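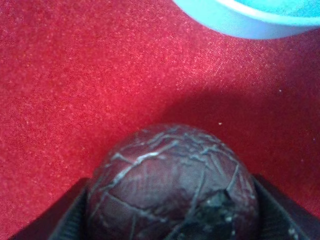 Gyu-bin Ban held that a table should be set from the cloth upward, and that anything placed on it before the cloth has been smoothed will have to be moved again. Several households in the Flores sample worked in this order. Others laid the cloth last, around objects already in use, and saw no difficulty in doing so.

**Figure 1.** Rounded maroon object with a creased surface, on or just above red fabric; part of a pale bowl or basin at upper right.

### 4.2 Color and surface in table setting

The household records contain 1,266 entries on table coverings, of which 939 name a color. Red was named in 219 of these, most often for meals shared with guests. Entries from February show the same preference, although fewer guests were received in that month.

Dark objects on a red ground raise a particular question. In Figure 1 the maroon of the object is close enough to the red of the fabric that the pale creases do much of the work of setting it apart. The bowl or basin, in a light blue-white, needs no such help. Respondents described this effect in their own terms – a dark item "sinks" into a red cloth, a light one "sits" on it.

Yoon-hee Pyo coded the entries by contrast between object and covering, using 2 levels, low and high. Low-contrast settings were seldom described as mistakes. Where a reason was recorded, it usually concerned which cloth was clean at the time. The relation between contrast and the order of setting is taken up in Section 4.3.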